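Wiststead Celebrity Coverage Corpus: data card

Version 6

Summary

The Wiststead corpus is a collection of short entertainment news items about the private and professional lives of public figures. It covers relationships, births, separations, reunions, television casting and red carpet events. Each item has been labelled by hand for topic, type of source and degree of certainty. The corpus is meant for work on rumour tracking, headline generation and the wording of unconfirmed claims.

Contents

Articles are stored one per line as JSON in the folder "items". Most run to between 200 and 400 words. Shorter pieces are kept if they contain at least one complete claim about a named subject. Picture captions and reader comments were removed before labelling. Embedded social media posts were replaced by the token POST.

Fields

id: a string, stable across versions
headline: as published, with the site name stripped from the end
body: plain text, paragraphs separated by a blank line
topic: one of relationship, family, career, legal, fashion, other
source_type: one of named, unnamed, representative, social_post, court_record, none
certainty: one of confirmed, reported, speculated, denied
story: an integer linking items that follow the same story
month: month of publication, without the day

The story field is the one most users want. A story is opened by the first item to make a claim and closed when no new item has appeared for 20 weeks. If the same couple separates a second time, a new story is opened even when the articles themselves treat it as a continuation.

Sources

Items come from two publishers, Dondach and Warkard, under a licence that allows research use of the text. Dondach supplies mostly rewritten agency copy. Warkard supplies original showbusiness reporting and a weekly television column. The column is tagged "column" in the id and can be filtered out. Warkard changed its house style in March of the second collection year, and from then on its headlines are in sentence case.
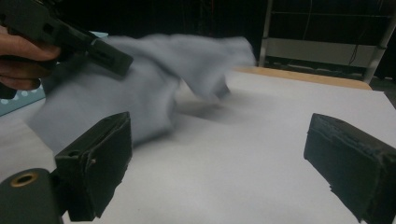
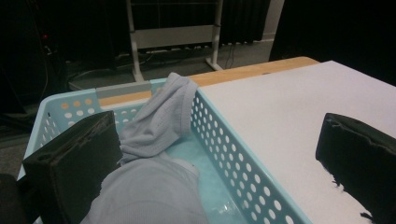

Labelling

Every item was read by two annotators working separately. Disagreements on topic were settled by a third reader. Disagreements on certainty were kept, and both labels are given in the file "certainty_pairs.tsv". Most of them concern the line between reported and speculated, especially where a headline asks a question and the body answers it with an unnamed source.

Annotators were told to label what the article says and to ignore anything they knew from elsewhere. An item that reports a pregnancy as fact is labelled confirmed only if it cites the subject or a representative. "A friend of the couple" counts as unnamed. A liked or deleted post counts as social_post, but can never on its own support the label confirmed.

Splits

The training, development and test files are divided by story, so that no story appears in more than one of them. Development and test hold 400 stories each. Splits by article, as used in version 5 and earlier, should not be used; near-identical paragraphs are common within a story and scores on the old splits are too high.

Baseline

The Tzavaras tagger is included in the folder "baseline" with its settings file. It predicts certainty from the headline and the first paragraph. Training takes roughly 20 minutes on an ordinary desktop machine. It does badly on denied, largely where the denial comes late in the body.

Known problems

Stage names and married names are not merged. A subject who changes name part way through a story may appear under both.
The legal topic is small and leans heavily towards divorce filings.
Some Dondach items repeat a paragraph at the end. These were left as published.
Character encoding is UTF-8, but a few older items contain broken apostrophes.

Privacy

Items about children under 16 who are not themselves performers were removed, except where the child is mentioned only in passing. In those cases the name is replaced by CHILD. Home addresses and the names of schools were removed throughout. Requests for removal should quote the item id and are handled in the next version.

Licence

The labels may be reused freely with credit to the Wiststead corpus. The article text remains the property of the publishers and may not be passed on outside the licensed group.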